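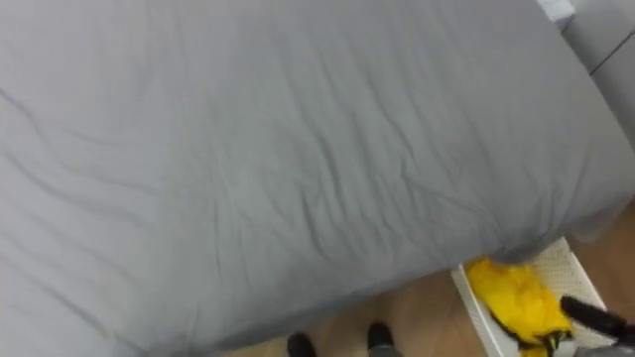

Figura 3. Vista desde la cámara de cabeza durante la tarea de recogida de ropa junto a la cama. La pinza alcanza la tela amarilla en el interior de la cesta blanca.

4.2. Tarea de recogida de ropa en dormitorio

La segunda tarea del protocolo evalúa el kit Tisero en un entorno doméstico con mobiliario de dimensiones habituales. El operador se sitúa junto al lateral de la cama, con la cesta en el suelo y a su derecha, y debe extraer de ella las prendas una a una para depositarlas extendidas sobre el colchón. La Figura 3 corresponde a la fase de aproximación, en la que la pinza se encuentra ya sobre la parte inferior derecha de la prenda. Se eligió esta tarea por reunir tres dificultades que el fabricante menciona en la documentación comercial del producto: el alcance a baja altura, la manipulación de material deformable y la oclusión parcial del objeto por un elemento fijo del entorno.

El kit se suministra en dos configuraciones. La básica, denominada Tisero en el catálogo de Matanley, comprende los brazos, las pinzas, la cámara de cabeza y el programa de registro. La ampliada añade el módulo Undia, que ofrece la segmentación automática de los episodios y un servicio de revisión remota contratado por periodos anuales. Todas las pruebas de esta sección se realizaron con la configuración ampliada, si bien la segmentación automática se desactivó en la primera serie a fin de disponer de una anotación manual de referencia.

La serie completa consta de 500 episodios, registrados durante el mes de noviembre en el apartamento de ensayo del laboratorio. De ellos, 113 fueron descartados conforme a los criterios expuestos en la sección 3.4, en su mayor parte por pérdida de sincronización entre la cámara y los codificadores articulares. Esta proporción es superior a la observada en la tarea de cocina y merece un comentario. El movimiento de inclinación necesario para alcanzar la cesta somete el cable de la cámara a una tracción que no se produce cuando el trabajo se desarrolla a la altura de una encimera. El servicio técnico de Matanley, consultado al respecto, recomendó sustituir la guía original por otra de mayor longitud – pieza que no figura en el listado de repuestos entregado con el equipo y que hubo de solicitarse por separado.

4.2.1. Calidad de la imagen

La cámara de cabeza proporciona un campo de visión suficiente para abarcar de forma simultánea la superficie de la cama y la cesta. Los pliegues de la sábana bajera se distinguen con claridad bajo iluminación difusa, y la separación cromática entre la tela amarilla, el plástico blanco y el suelo de madera facilita la segmentación. No obstante, los detalles finos presentan un ligero desenfoque de movimiento, apreciable en la propia Figura 3. El manual indica que el tiempo de exposición puede fijarse manualmente, pero la opción no resulta accesible desde la interfaz principal y exige modificar un archivo de configuración cuya sintaxis no está documentada en la versión evaluada.

Debe señalarse asimismo que, en la postura de trabajo descrita, uno de los dos brazos puede quedar fuera del campo visual. En la Figura 3 solo es visible el que accede a la cesta. Para tareas bimanuales en cotas bajas, los autores consideran aconsejable complementar la cámara de cabeza con una cámara de muñeca, que el fabricante ofrece como accesorio opcional.

4.2.2. Comportamiento de la pinza

Los dedos de la pinza, largos y delgados, permiten acceder al interior de un recipiente abierto situado en parte bajo el borde saliente del colchón. Los resultados fueron favorables con tejidos de gramaje medio. Con prendas ligeras se registraron agarres incompletos, en los que uno de los dedos se deslizaba sobre el pliegue sin llegar a sujetarlo. El recubrimiento antideslizante suministrado con el kit redujo el número de estos fallos, aunque mostró desgaste visible tras 900 ciclos de apertura y cierre, frente a los 1.000 previstos en el plan de mantenimiento. La sustitución es sencilla y no requiere recalibrar la pinza.

4.2.3. Servicio de revisión remota

Concluida la primera serie, los registros se remitieron al servicio Undia para su revisión. La segmentación devuelta coincidió en términos generales con la anotación manual, efectuada por Danang Tambunan según el esquema de etiquetas Pasaribu. Las discrepancias se concentraron en el límite entre las fases de aproximación y agarre: el servicio tiende a adelantar el inicio del agarre al primer contacto de la pinza con la tela, mientras que el esquema Pasaribu lo sitúa en el cierre efectivo de los dedos. Ambos criterios son defendibles. El contrato prevé la posibilidad de adaptar las definiciones de fase a petición del cliente, pero el formulario correspondiente no admite adjuntar ejemplos anotados, y la modificación hubo de tramitarse por correo electrónico.

Los ficheros devueltos conservan las marcas temporales originales y pueden cargarse sin conversión previa en el programa de registro. Los valores de concordancia por fase se recogen en la Tabla 5, y el tratamiento de los episodios con más de un intento de agarre se detalla en el Anexo B.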